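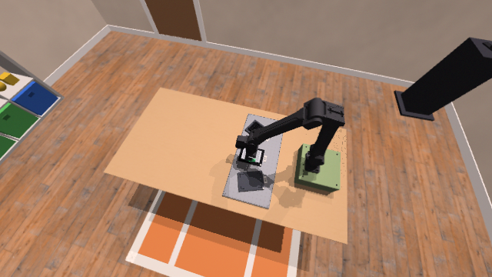
Project report, autumn term
Orsolya Kun and Barnabás Hegedűs
2024-11-10

1. Aim of the project

In our robotics course every pair had to prepare a small assembly task in simulation. We chose a task with a board and a few loose parts, and we called our program Tirkoveo. The arm must go above a part, close the gripper, lift the part and put it down at a given place on the board.

2. The model

The arm is fixed on a green pedestal at the right side of the table. The grey board lies next to it, and the left half of the table stays free. We made the room from a ready model with shelves, bins and a wooden floor, and we changed only the table and what is on it. In our first version from May the pedestal was placed too far from the board, so the elbow was almost straight at the far end and the movement became unstable.

3. Tests

We ran 18 trials for each of three start positions. One trial was stopped after 2000 simulation steps, even if the part was still in the gripper. Barnabás wrote the motion planning and Orsolya wrote the part which saves the results.

Most of the failed trials had the same cause: the gripper came down with a small angle and pushed the part away. We made the approach slower in the last six centimetres, and after this the failures were fewer. The far end of the board is still the most difficult place.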